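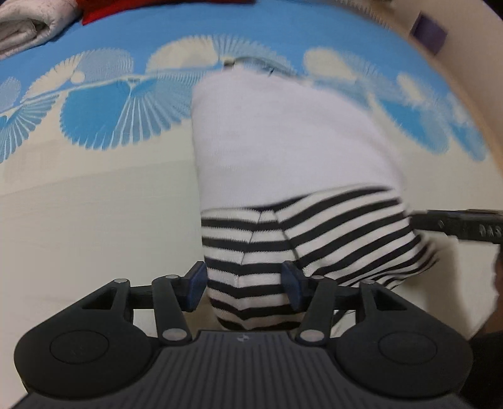
Blue pads on the striped shirt thing, folded, over the bed.

10/09/2021 — grippers, cont.

Hand-held unit with the dark blue pads vs. the old Nisbet fingers. Same bed, same pile of clothes, same operator (me, so adjust expectations).

Blue pads: 142 grasps, 126 held through the lift. The misses were mostly thin single layers. Folded stuff goes fine, even with a seam between the pads.

Nisbet: quit early. It picks up the sheet along with the garment every time and seems proud of it.

Bahman Sharifi says I squeeze harder with the new one. Possible. There is no force readout on either, so he gets to be right until we add one. Savden quoted us for a sensor in March and I filed the quote somewhere very safe.

Pins on the linkage: checked for play after the session, left side a hair looser than right. Tightened. Did not log by how much — sorry, future me.

To do: repeat with towels. Ask Cekutum if they still have spare pads. Find quote.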